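We use cookies to remember your preferences. Accept / Manage settings

Kouris grout pen review: two months in the bathroom

I've had octagon-and-dot tiles on the brain ever since we moved to Grutthorpe, and I've finally stopped hiring steam cleaners and bought a grout pen. The Kouris one, in Charcoal, with 2 spare nibs in the packet. My neighbour Zainab Danladi swore by hers, so off I went to the hardware shop in my thongs and paint shorts.

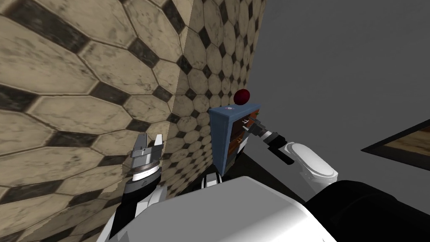

Do you need to seal the grout first?
Leave it bare, give it a good scrub and let it dry overnight, then colour straight on.

The ink goes on thin, and I mean thin! First coat looked a bit miserable, second coat was lovely. Little diamonds are the fiddly part — you're going round four short sides every time, and my knees were cactus by arvo tea. Wipe any slips off the tile face quickly with a damp cloth (I left one while I answered the phone and had to go at it with a scourer).

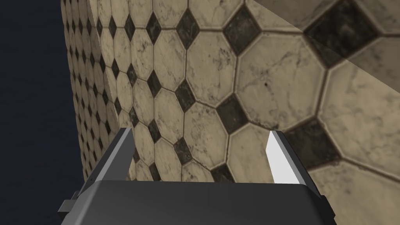 BATHROOM & LAUNDRY

Against the Panenbridge pen I used at the old place, the Kouris has a firmer nib and doesn't blob when you press at a corner. The Panenbridge colour is nicer though, a softer grey, and the cap stays on. My Kouris cap has split already, so it lives in a zip-lock bag. The smell hangs about too, so open a window.

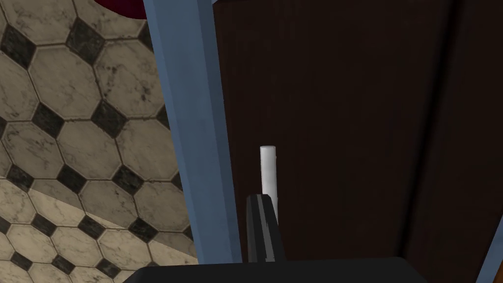 Octagon and dot, cream with black

I got through 3 pens, which was more than the packet promised. It's held up to mopping so far, and I'd buy it again for thin lines. For wide grout I'd get the Bedumska tub and a brush.

© Grout & About | Contact | Back to top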